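Rebuilding an office tower: CPU swap, paste and cabling

February 2020

Fulgencio Nieto passed me a retired office tower last month with the note "shuts down when it gets warm." It had been under a desk at Mullier for years and then on a shelf. I wanted a second machine for compiling and file storage, so I took it.

First checks before opening anything. The BIOS hardware page reported the CPU at 62 degrees C at idle, which is high for a machine doing nothing. Under load it reached 80 in a few minutes and the fan ran flat out. No shutdown while I watched, but I stopped the test there. The memory passed a full overnight run, and the disk had a handful of reallocated sectors, so the disk was going regardless.

Power off, cord out, hold the power button for a few seconds, side panel off. I work with the case lying flat and the board facing up. With the tower standing, the cooler hangs its weight on the last screw and you can tilt it and smear the paste. Flat, it lifts straight up. If it resists, don't pull. Twist it a few degrees each way until the old paste lets go.

The old paste was gray and crumbly at the corners. I removed it with isopropyl alcohol and coffee filters, two passes on the processor and two on the cooler base. Then the retention lever up, old chip out, replacement in, lever down. Match the corner mark before lowering the chip and don't correct its position by sliding it.
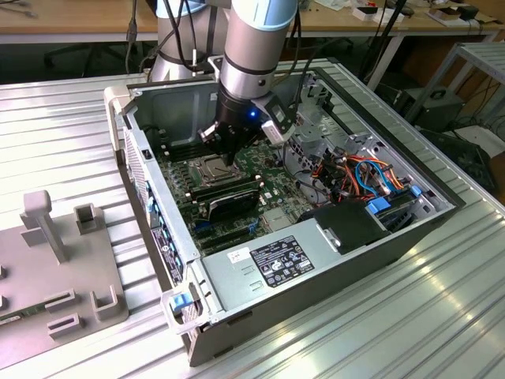 Paste quantity is argued over far more than it deserves. I used a dot the size of a small pea from a tube of Emby, set the cooler on it and tightened the screws in a cross pattern, two turns each, until they stopped. Stojan Mladenović spreads his with a card. We compared results once on the same board and the difference was one degree, in his favor, and I put that down to the room.

The cables took longer than the processor. An office supply has every lead permanently attached, and the unused ones end up in the drive bays. I bundled the spares with two hook-and-loop strips from Amwood and left the bundle where it was - there is no space behind the board tray in this type of case. The main thing is to keep everything clear of the cooler fan. I also replaced the SATA cable, as the old one had lost its latch.

Check these before closing up:

CPU fan lead on the CPU header, not the chassis header
Graphics card seated at both ends
Spare power leads tied back
No screws left in the case

It posted on the second try. The first failure was a memory module I had knocked while routing the fan lead. Load temperature is now 59 after 18 minutes of the same test, and the fan is quiet enough to leave on overnight. The new disk goes in when it arrives, probably in March.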